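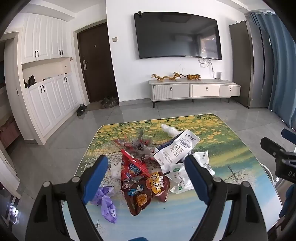 Does showing a robot a job by hand work as well as the sellers claim? Sometimes, and less often than the brochures suggest. The method is simple enough: a person does the task with a hand-held gripper that records as it goes, and the recordings train the robot. Clearing trash off a table sounds like the easy case. Then look at what trash is — a crumpled snack bag, a milk pouch lying at an angle, clear wrappers in a tangle, a purple bag twisted into a loose knot. None of it has a fixed shape, and a program that did well on boxes may have no idea where to pinch.

How many demonstrations do we need?
Norkley's sales sheet says 200 per task. We would plan on 1000 and still hold back money for more. Ask any vendor what their number covers. If it means one table in one room, it tells you very little about your building.

Is remote control better than hand-held?
It is slower. With remote control you only record moves the robot's own arm can make, so there are fewer surprises later. Hand-held recording goes quicker, but people reach in ways some arms can't copy. We tried both at Sosgate and kept both.

Can our own staff do the recording?
Yes, after a short practice. Watch for habits. Of the 11 people we trained, most grabbed the easy bag first every time, so the hard pieces were badly covered.

What does a success rate mean?
Ask what counted as a success. In the Makokha trial, a run passed if the robot lifted one item. Clearing the whole pile was scored separately, and 19 runs were dropped as "setup errors." We'd want to see those runs.

Should we buy the Dotusbridge package?
Not before a test on your own mess, with your own lighting.

Last updated: January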